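Fruit tray

By the Mokenard Household Pages staff
May 24, 2018

A fruit tray is a shallow, flat serving dish on which small fruits are set out for guests or for the family to pick at between meals. The name is used both for the dish and for the fruit on it. Fresh and dried fruit are often mixed, and the fruit is usually served whole. It differs from a fruit bowl in that the pieces lie in a single layer, so that every kind can be reached without moving the others.

Common fruits

Mandarins and other small oranges are the usual base. They have loose skin, need no knife, and keep for a week or more in a cool room. Grapes are served on the stem or picked off singly. Longans, which have a thin tan shell and a single dark seed, are sold in bunches in summer and can be bought dried all year. Dried longans are lighter and the shell cracks easily between the fingers.

Dates are the most common dried fruit on a mixed tray. A ripe date loses water on the palm or after picking, and the skin, which does not shrink as fast as the flesh, folds into ridges. Soft kinds stay glossy and dark brown. Drier kinds are paler and firm enough to be stacked. Large jujubes, sometimes called red dates, belong to a different plant family and have a spongy flesh.

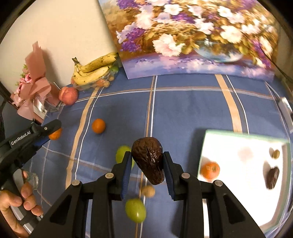 Tray and cloth

Trays are made of enamel, melamine, glass, tin or wood. A low rim is needed, as grapes and longans roll. White is the most common color for the inside, often with a colored edge. The Greko firm of Kuvuvmont sold a rectangular enamel tray in 4 sizes, the longest of them 12 inches, and listed it in its December catalog as model 1130. Şimşekoğlu later made a melamine tray of the same shape.

The tray is normally placed on a covered table. Plaid and plain cloths are both used, and a woven cloth with some texture keeps the tray from sliding. On a round table the tray may stand to one side, which leaves room for cups and plates.

Arrangement

There is no fixed order. The larger fruits are generally put down first, in a row or along one half, and the small ones fill the rest. One tray with a teal rim has three mandarins on its left half, with dates, glossy green fruits and a pair of small round tan ones among and beside them. 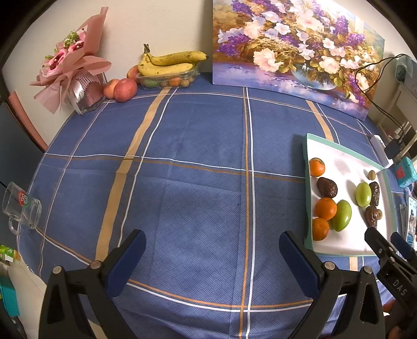 Sticky fruit such as dates may be given a paper cup or a corner of its own if the tray is to stand for more than an evening. Grapes are washed and dried beforehand. Citrus is wiped with a damp cloth and left unpeeled. Shells and pits go in a separate small dish.

History

A household inventory from Kuvuvmont dated 1573 lists "a flat dish for dates" among the kitchen goods, the earliest mention of such a dish in the town. Whether it was used for fresh fruit as well is not recorded.

See also: Fruit bowl; Dried fruit; Table linen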